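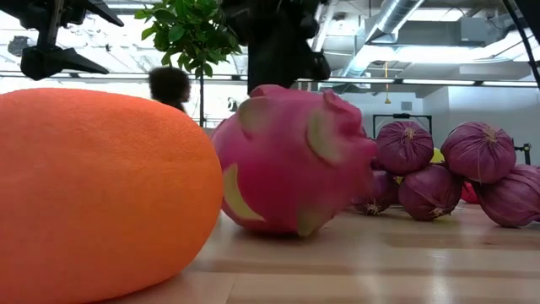 Saltthorpe workshop
Fruit table, fault review meeting
Minutes

Chair: Gert Mabuza
Present: table operators of both shifts, safety representative, software, mechanical maintenance
Apologies: purchasing
Start: 14.00

1. Minutes of the last meeting

The minutes were accepted with one correction. In item 4 the word "left" must be "right". The cable which was replaced in March belongs to the right arm.

2. Report of the fault in run 1598

Gert Mabuza read the report of the morning shift. In run 1598 the task was to take the dragon fruit from the table and to put it beside the onions. The right arm had closed on the fruit and began to lift. At this moment the Temon controller showed the message "position not confirmed" and the operator pressed the stop button. The left arm stopped at once. The right arm did not stop at once. It continued downwards and pressed the fruit against the table, and then it stopped by its own torque limit.

From the log, the movement after the stop signal was 33 mm. The allowed value in our risk assessment is much smaller and the meeting agreed that this must be treated as a safety matter, also when no person was hurt. The operator had both hands outside the metal frame during the whole time.

There was a discussion if the operator pressed the button fully. The log shows that the signal was received from both channels, so this question is closed.

3. What was checked until now

Mechanical maintenance has opened the base of the right arm. The clamps were tight and the rails had no play. The brake of the second joint was measured and it closes later than the same brake of the left arm. It was not possible to say if the brake was always like this, as we have no older measurement of it. Several members found this a weak point in our records.

Software has compared the log with the earlier runs. In 27 runs the same message "position not confirmed" is present, but the operators did not report it, as the arm went on with the task after a short pause. The operators said that the message disappears very fast from the screen and that they understood it as information only. The chair answered that this is not the fault of the operators. The text of the message does not tell what one should do.

A question was raised about heavy or smooth items. The message came with the dragon fruit, the onions and the grapes. It did not come with the chillies or the lime. Software does not want to draw a conclusion from this before the brake is changed.
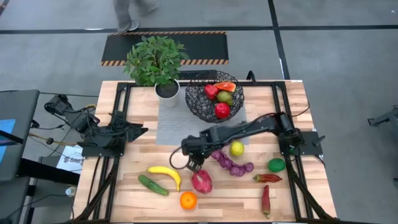 4. Cables

The safety representative asked to speak about the cables. The loops near the gripper of the right arm are too free in her opinion and could catch an item when the arm turns. Maintenance does not think that the cable had an influence in run 1598, but agrees that the loops should be shorter. It was also asked that cables and bags are not left on the floor between the tables. The night shift will be informed by the chair.

5. Answer from Rotach

Rotach, who supplied the arms, has answered by e-mail. They ask for the brake to be sent back and they offer a replacement unit. They write that a late brake can come from wear or from a wrong voltage on the brake line. They did not answer our question about the pause after the message. Software will write again and will include the log of run 1598 in full.

The meeting did not agree about using the right arm until the new brake is mounted. The day shift would like to continue at low speed, as the Fourie project waits for the results. The safety representative was against this. After discussion the chair decided that the right arm stays out of use for picking. It may be moved at the lowest speed for measurement only, with 2 persons at the table, one of them at the stop button and without any other task.

6. Grapes

The operators reported a smaller problem. When a bunch of grapes is taken at the upper end, it swings for a long time and the controller waits until the swinging is over. Sometimes it waits until the time limit and then the run is counted as failed. Software can make the time limit longer for grapes. Maintenance would prefer that the bunch is lifted more slowly. Both will be tried with the left arm, one after the other and not together.

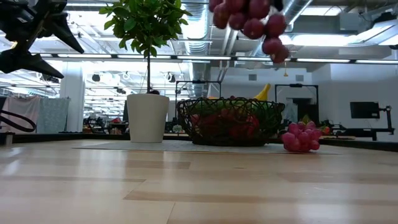 Fruit table with the pot, the wire basket and two bunches of grapes.

7. Decisions and actions

Remove the brake from the second joint of the right arm and send it to Rotach: maintenance.
Measure all brakes of the left arm and write the values in the table book: maintenance.
Change the message "position not confirmed" so that it stays on the screen until the operator confirms it: software.
Correct the risk assessment with the value from run 1598: safety representative.
Shorten the cable loops on both arms: maintenance.
Inform the Fourie project about the delay: Gert Mabuza.

8. Any other business

The day shift asked for a second copy of the table book. The chair will order it.

The next meeting will be called when the new brake has arrived.

End: 15.20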